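Lerlow low shoe bench, wood top: review
Reviewed by Finlay Dalgleish, 21/01/2022 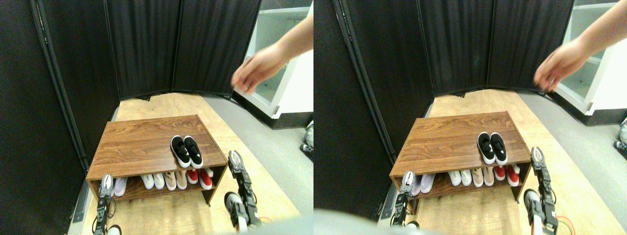 I bought the Lerlow in December to replace a wire rack from Vilton that sagged in the middle. It arrives flat, with one sheet of instructions and a hex key. Assembly took 30 minutes with a second person holding the top square. Step 9 shows the rear rail the wrong way round; check the pilot holes before driving the screws.

The top is wooden, reddish brown, with the grain running lengthways and a dark front edge. The finish resists scuffs from rubber soles, but grit does mark it, so wipe it down weekly. I keep the pair in daily use on top and the rest underneath.

The shelf below is open at the front. It takes a single row, and low shoes such as slip-ons and trainers go in without trouble. Ankle boots have to lie on their sides. Larger sizes stand slightly proud of the front edge. There are no dividers, and pairs drift apart unless they are put back with some care.

The maker states a load of 100 kg on the top. I am well under that and there is no flex when I sit to tie laces. Side-to-side movement was noticeable at first and went after the bolts were tightened again a fortnight later. The feet are not adjustable. On our uneven tiles one corner needed a card shim.

Good: stiff top, easy access, simple to sweep out.
Bad: poor drawing at step 9, fixed feet, no room for boots.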